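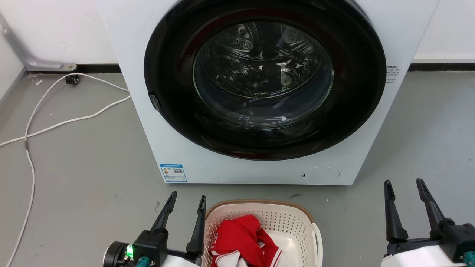
Naledi Moodley argued at the October review that a demonstration is only as good as its dullest second, and that the pauses an operator makes while thinking will be learned along with everything else. Her remark set the direction of this report, which deals with how laundry loading was demonstrated to a two-armed robot by remote control, and with what should be kept from each recording.

Teaching a Loading Task by Remote Control: Project Report
By the Munenine project group
October

1. Aim

The project had two aims. The first was to set up a repeatable procedure for demonstrating the loading of a front-loading washing machine from a basket placed on the floor in front of it. The second was to compare two ways of giving the demonstrations: leader arms, where the operator moves a pair of small arms and the robot copies their joint angles, and hand controllers, where the operator moves two handles and the robot solves for the gripper positions.

Training a policy was outside the scope. The recordings were handed to the Plivville group in a common format, and the results of their training are reported separately.

2. Task definition

The task was split into four stages so that operators would work in the same order:

Stage A: open the door using the latch side of the rim.
Stage B: grasp one garment in the basket and lift it clear.
Stage C: carry the garment through the door opening and release it in the drum.
Stage D: close the door and return both arms to the rest pose.

Stages B and C repeat until the basket is empty. A demonstration was counted as complete only if all stages were finished without a person touching the robot, the basket or the machine. Detergent and programme selection were left out.

The basket has perforated sides, and during early trials a fingertip could catch in the grid if the gripper came in too low. The operator instructions were changed to require a vertical approach over the rim.

3. Equipment and control

Each arm carries a two-fingered gripper. Both control methods ran through the same software layer, which we called Stokeo. It receives the operator's commands, applies joint and speed limits, and writes commands and measured positions to one log with a shared clock. Logging the command as well as the measured position proved necessary. When a finger presses against the door rim the two values separate, and the difference is the only record of contact, as we had no force sensors.

With the leader arms the mapping is direct and needs no calibration beyond a zero pose. The drawback is reach. The leader arms are smaller than the robot's arms, and a small tremor in the operator's hand becomes a larger one at the gripper. A low-pass filter was added. It removed most of the tremor and introduced a lag which operators noticed during grasping but not during carrying.

With the hand controllers the operator can let go of a clutch button, move the hand back to a comfortable position and continue. This helped in Stage C, where the arm has to extend into the drum. It also produced short stationary periods in the log each time the clutch was released.

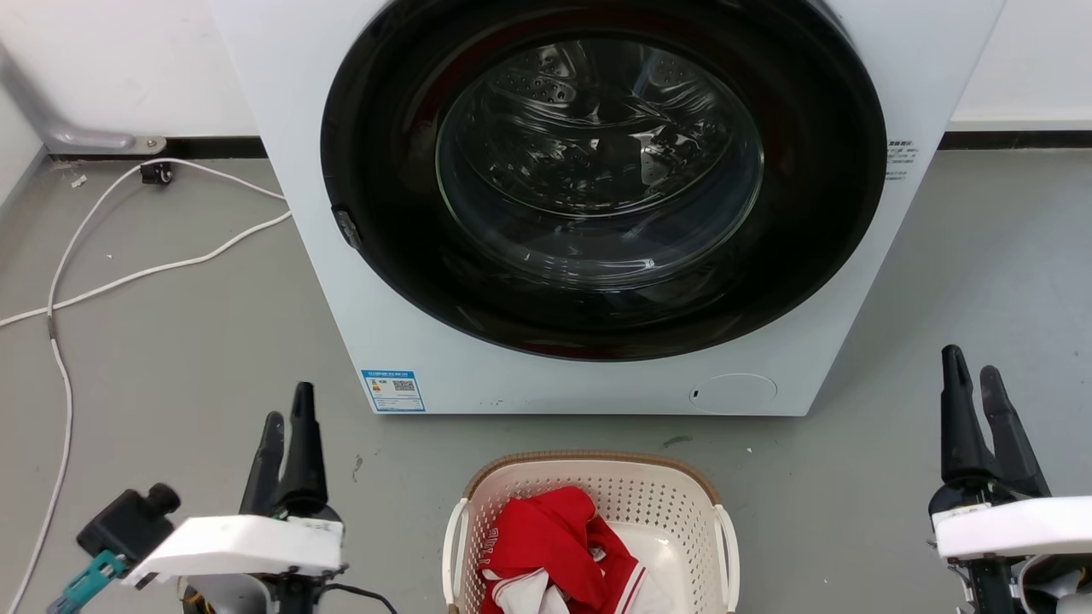 According to Vestergaard, stationary periods should be cut before training, and cut by rule, because two people trimming by eye will never agree on where a pause begins. We adopted this for clutch pauses, which can be found exactly from the button state. Pauses for thought are harder. They have no marker in the log, and some are useful, such as the short wait after lifting a garment to see whether a second one has come up with it. These were left in.

4. Procedure

Each operator completed 10 practice runs on each control method before any recording was kept. Half began with the leader arms and half with the hand controllers. After practice, each operator recorded eight demonstrations per method. The order of garments was not fixed, but the operator was told to take the uppermost one first.

Before every recording the following were reset:
- both arms at the rest pose, grippers open
- door closed and drum empty
- basket on the floor in front of the machine
- clothes dropped into the basket and not arranged

The last item was added part way through. At first the clothes were folded over the basket edge to make them easy to pick up. The resulting grasps were tidy and nearly identical, and would have given a policy very little to work with when the clothes lay differently. Recordings made before the change were stored in a separate folder and were not passed on.

Any recording longer than 2,000 time steps was stopped and marked as timed out.

5. Observations

Grasping was quicker with the leader arms. Operators closed the gripper with their own thumb and finger and did not look down at the control. With the hand controllers, several pressed the clutch when they meant to close the gripper, mostly in the first few practice runs.

Placing was steadier with the hand controllers. The commonest fault with the leader arms was a sleeve left hanging over the lower rim, which then had to be pushed in with the second arm. We kept recordings containing this correction. They show how to recover from a usual fault, and removing them would leave only runs in which nothing goes wrong.

Door opening was the weakest stage for both methods. The latch is small, the robot's own gripper can hide it from the head camera, and operators tended to search for contact by sliding a finger along the rim. The sliding movement varied widely between operators and is likely to be difficult to learn from.

Use of the second arm was inconsistent. Some operators held the basket still with it and others left it at rest. The instructions did not say which was wanted, and this should have been settled before recording started.

6. Changes for the next round

The instructions will state the role of the second arm in each stage. Stage A will be recorded separately, so that a failed door opening does not cost a full run. The filter will be switched to a lighter setting when the gripper is inside the basket, subject to a test of whether the change of setting causes a visible step in the motion.

A text label for each stage will be entered by the operator with a foot pedal at the time of recording. In this round the labels were added afterwards from video, and the boundary between B and C was placed differently by different people.

Last updated: October
Contact: Munenine project group
© Munenine project group
Back to top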